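Notebook, simulation desk. October, started 8:40

Continuing from the page before. Yesterday's question was whether the night packing people should be asked to look at the simulated runs before we put anything on the real line at Humance. My answer is now yes, and I write down the reasons so that I do not have to explain it again in every meeting.

First the plain facts. The line at Humance has two packing stations and one returns desk. The returns desk is the one we want to help. A person takes an item out of the box, looks at it, puts it on the table or back in the box, and writes something. On the last full count the desk handled 1315 items in one week. The target that the customer gave us is that the arm takes 300 of these per week in the beginning, only easy ones, and the person takes the rest. This is a small part, but I was at the desk for two shifts and I understand why they want it. The easy ones are the boring ones, and they come in the same hour when the difficult ones come.

What I did not understand before the two shifts: the easy ones are also the rest for the people. One woman told me that after a bad item (broken glass, a smell, missing parts and an angry letter) she takes three or four easy ones to calm down. If the arm takes all the easy ones, her day is made only of bad items. The number of items goes down and the work becomes harder. I have not seen this in any of our planning sheets. I put it in the sheet now, under "load", in red.

Possible ways to handle it:
- the person chooses what to give to the arm, with a button, and the system does not choose
- the arm works only in the peak hour
- change of desk every two hours, so everybody has some easy work
- do nothing and see (the customer prefers this, I do not)

The first one is the best for me. It costs us some throughput. Munteanu did the calculation and with the button we reach 197 items per week in the model, without it we reach nearly 300. I think 197 is good enough to start. We must tell the customer before they see it in the report.

9:30
About the software. We have changed from the old scene set to the Plilo rooms. The old set was one gray table in one gray room, and the grasping looked excellent there, which told us almost nothing. The Plilo rooms have colored walls, things hanging, doors, tables with objects put in no special order. The walls have too much pattern for a real office, but it is the point. If the arm can find the thing to pick with a brick wall behind it, then a cardboard shelf at Humance will not disturb it.

Settings for the batch of today, so I can find them again:
batch length 850 episodes
gripper with two fingers, same as on the line
view tilt left random (I do not correct it anymore, see note of last week)
shadows on
objects from the mixed list, not from the warehouse list

The mixed list has toys and kitchen things. Plena asked why we do not use the warehouse list. Reason: the warehouse list has only boxes, and returns are everything. A person sent back a cake form with cake in it.

11:15
Two views from the room with the colored walls, first the brick side, then the side with the long table and the laptop. 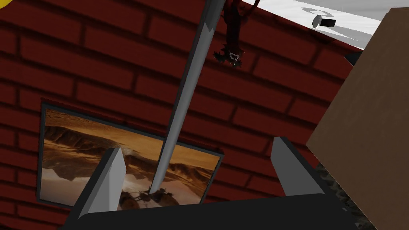
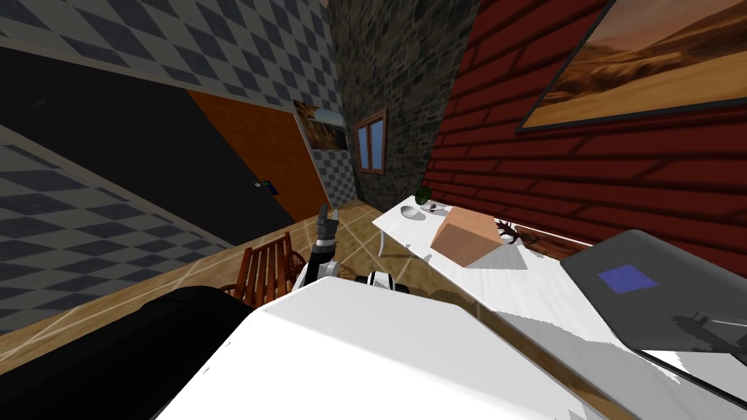 11:50
Discussion after the coffee. The opinion of the operators' group is that they want a screen where they see what the arm sees. At first I was against it, I thought it would be confusing for them. A tilted view, half of it covered with robot, who wants to look at this for eight hours? But they do not want to look for eight hours. They want to look when it stops. At present when the small conveyor at the desk stops, they call maintenance and wait, and in the paper the time is written as theirs. They do not like this, and I would not like it also.

So the screen should show the last view before the stop and one line of plain words. "I do not find the item." "Something is in my way." No error codes on the big screen. Codes can go to the maintenance page, for who needs them. I will write the list of sentences myself and give it to the desk people to correct. Their words for things are better than ours. We say "container", they say "tote". We say "failed grasp", they say "it dropped it".

Open question: who writes the note for an item which the arm has handled? Now the person writes the condition by hand. If the arm only moves the item, the person still has to look at it, and then we have saved one movement and added one walk. I must measure the walk. I guess it is more than they told us.

Second open question: training. Humance planned a half day. It is too short. Not for the buttons, the buttons take ten minutes. People need time to stand beside the arm when it is slow and nothing is urgent, and to stop it a few times with their own hand. In my old job we gave two days, and on the second day people started to give useful criticism. On the first day they were only polite.

14:20
Batch finished. I have not looked at the results in detail. First impression from the log is that long thin objects give the most trouble and boxes the least, same as before. I do not draw a conclusion from the log only.

To do:
- write to the customer about the button and the 197, before the end of the month
- list of sentences for the screen, first version
- measure the walk from desk to arm, with a full tote and with an empty one
- ask if the time of a stop can be written on a separate line in the paper, not under the name of the operator
- new batch with thin objects only
- return the key of the small meeting room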